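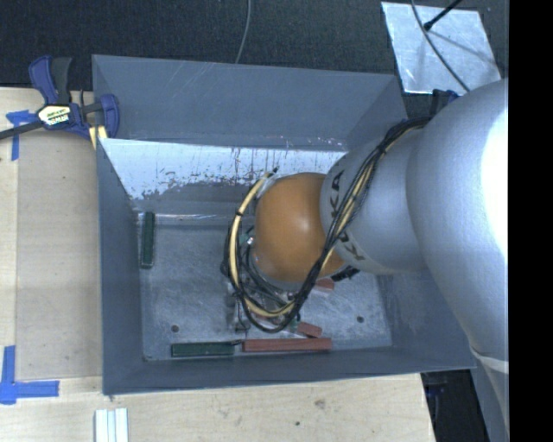
Why is the metal spoon colder than the wooden one when they live in the same drawer, a reader from Kultdale wants to know, and does the drawer have a cold end?

3 min read
Everyday Science > Hot and Cold

It doesn't. We've had 286 letters this year and this is the first to blame a drawer.

Leave two spoons in a kitchen overnight and by breakfast they'll both be the same temperature as the kitchen. A thermometer would tell you so. Your hand will tell you something else, and your hand is very sure of itself.

The trouble is that skin makes a lousy thermometer. What it notices is heat leaving. You are warmer than the kitchen (we hope), so when you pick up a spoon, some of your heat wanders off into it. Metal is greedy. It takes the heat from your fingers and hurries it along to the rest of the spoon, then comes back for more. Scientists call this being a good conductor — nothing to do with trains or orchestras.

Wood is slow. It warms up a bit right where you're touching it and then can't be bothered passing the heat on. Your fingers stay cosy, and you decide the wood is warm.

Now for the sneaky part. On a scorching day, when the playground is hotter than you are, the metal slide feels much worse than the wooden bench. Heat is going the other way, into you, and metal is just as quick at delivering it. Don't test this with your bare legs.

Try it at home: put an ice cube on a metal tray and another on a wooden chopping board. Ask your family which will melt first. Most grown-ups pick the board, as it feels warmer. Let them. Then watch the tray.

Previous: Why Toast Goes Hard
Next: Where Puddles Go
Home | Ask Us | Experiments | Jokes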